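Residents' Association of Dudport Court
Minutes of the monthly meeting

Date: 2018-05-12
Place: the common room, ground floor, Moffat entrance
Chair: Morven Tennant
Minutes: the secretary

Present: eleven households, as signed on the attendance sheet. Apologies were received from the flats 14 and 22.

The chair opened the meeting at ten in the morning and asked if the agenda could be accepted. The household of flat 9 wished to add a point on the bicycles. This was accepted and put as point 6.

1. Minutes of the previous meeting

The minutes were read and accepted with one correction. In the point on the stairs lighting it was written that the timer is set for two minutes. The correct is three minutes. The secretary will change this in the copy on the notice board.

2. Floor of the common room

The chair reminded that the question of the floor is open from last autumn. Three possibilities have been discussed until now: to leave the present floor and only clean it well, to put a carpet, or to lay tiles. The carpet was already refused in the March meeting by most of the households, for the reason that people come in with wet shoes from the garden side.

The resident of flat 3 has collected the opinions of the ground floor families. They are for the tiles, but they ask for a dark color, so that the marks from chairs are seen less. The resident of flat 17 answered that a dark floor shows the dust more than a light one, and that she has it in her own kitchen and sweeps it every day. There was a longer talk on this. The resident of flat 5 asked also if the tiles will be cold for the children's group, who sit on the floor on Thursdays. It was proposed that the group keeps its mats, and the mother who leads it had no objection.

The firm Javside has sent an offer for dark gray tiles. The offer includes the removing of the skirting boards but does not include putting them back. The chair will ask in writing what this costs.

Decision: tiles, dark gray, on condition that the total price is known before the next meeting. Nine households in favor, two against.

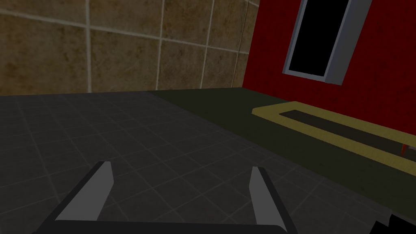
3. Heating and the bill for hot water

The bill for hot water of the common parts was 378 for the quarter. Some of those present found this too high for a room that is used only a few hours in a week. The secretary explained that the sum includes the laundry in the basement, and that it is not possible at present to separate the two, as there is only one meter.

The resident of flat 11 proposed to install a second meter. He has spoken with the fitter who made his bathroom, and this person is ready to come and look without charge. The proposal was accepted. The chair asked that the fitter comes on a weekday before noon, when the basement can be opened.

The resident of flat 8 informed that the radiator near the window still makes a knocking noise in the evening. It was let out of air in the winter, but the noise came back. It was agreed to mention it to the same fitter.

The contract with Flosunero for the yearly control of the boiler is valid until May 2026. The chair stressed that nobody should call another company for the boiler in this period, even if it is urgent, or the guarantee will be lost. The telephone number will be hung on the inside of the basement door – also in larger letters, as was asked by the older residents.

4. Furniture and storage

The list of the furniture in the common room was made in 2015 and is not correct any more. Several chairs were given away, and the long table was exchanged. The secretary and the resident of flat 6 will make a new list before the end of May.

There was a discussion about where the board games, the tablecloths and the cups should be kept. Until now everyone puts them where there is place, and the tablecloths were found twice in the basement. The resident of flat 6 is for one closed cabinet with a lock. Others were afraid that the key will always be with a person who is away. After some time the following was agreed:

- The cups and the tablecloths are kept in a wooden cabinet, which is not locked.
- The cash box and the papers of the association are kept by the chair at home.
- The games stay on the shelf, and the person who borrows one writes it in the notebook.

The resident of flat 17 asked that the cabinet is oiled once in a year. She has oil left from her own door and offers it for free. This was accepted with thanks. 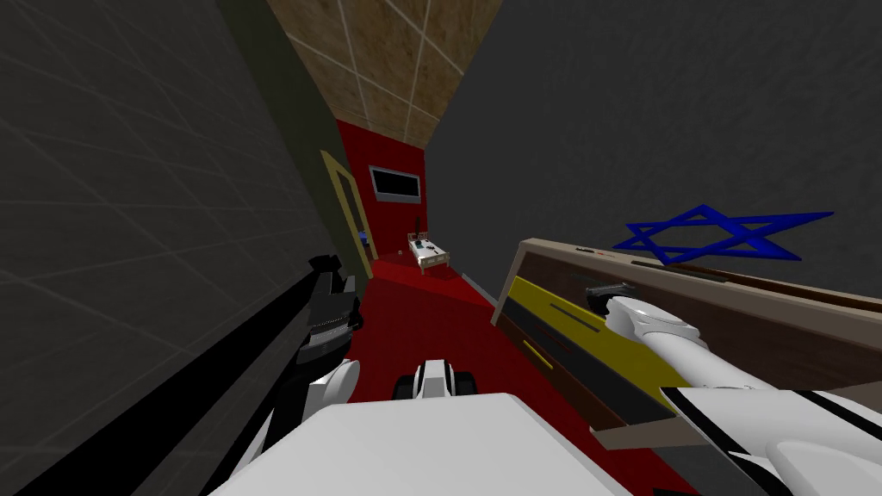 Wooden cabinet, common room (point 4)

5. Garden and the spring cleaning

The spring cleaning of the garden will be on the last Saturday of the month, from nine o'clock. The tools are in the shed. Gloves should be brought from home, as there are only 2 pairs left in the shed and one of them has holes.

The work was divided as follows. The Moffat entrance takes the hedge and the path. The other entrance takes the flower beds and the sand box. If it rains strongly, the cleaning is moved by one week and the chair will put a note on both doors.

The household of flat 4 asked for permission to plant a currant bush behind the shed. There were no objections – only that the bush should not be nearer to the wall than one meter, because of the drain.

6. Bicycles in the entrance

The household of flat 9 complained that bicycles are again left under the stairs, and that it is difficult to pass there with a child's carriage. The chair agreed that the rule is clear and was voted already: bicycles belong in the basement. The family of flat 12 said that the basement door is very heavy and their daughter cannot open it alone. It was agreed that flat 11 will look at the door closer and make it softer if possible. Until then one child's bicycle may stay under the stairs, next to the wall.

7. Other

A blue scarf and a set of two keys were found in the common room after the last coffee afternoon. They can be taken from the secretary.

The resident of flat 5 thanked those who helped her to carry the washing machine.

The next meeting will be in the same room, at the same hour. The date will be put on the notice board when the price from Javside has arrived.

The chair closed the meeting at twenty minutes to twelve.

Signed: Morven Tennant, chair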